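I moved my old 401(k) in November, and I'm still a little giddy about it! It had been sitting at Stukell since I left that job, charging me a yearly fee of 57 dollars that I never noticed (I don't open mail with windows in it, that's on me).

So one evening I made tea, sat on the floor and pulled out every statement I had. Two accounts, one of them from my Usau days that I'd half forgotten, plus a savings account at Jurkport earning next to nothing. I wrote all the logins on the back of an envelope and then spent most of the night resetting passwords.

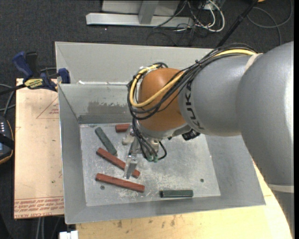 Do you owe tax when you move an old 401(k) into an IRA? Generally you don't if it's a direct rollover from a traditional 401(k) to a traditional IRA, though you still report it on your return.

Mine went straight across, and the phone call took 70 minutes, mostly hold music. They mailed a paper check made out to the new company, which I then had to forward myself with a form. Very 1994. I paid for tracking and checked it constantly.

The Usau one is next. It's small, but I want everything in one place before I bump up what I'm putting in. Right now that's 135 dollars a month and I'd love to get to 180 by spring, if the car behaves (it made a noise yesterday).

Oh, and I'm keeping the Jurkport savings open for now, mainly for the dentist. If anybody has moved theirs somewhere with a better rate, tell me where, and how long the transfer took!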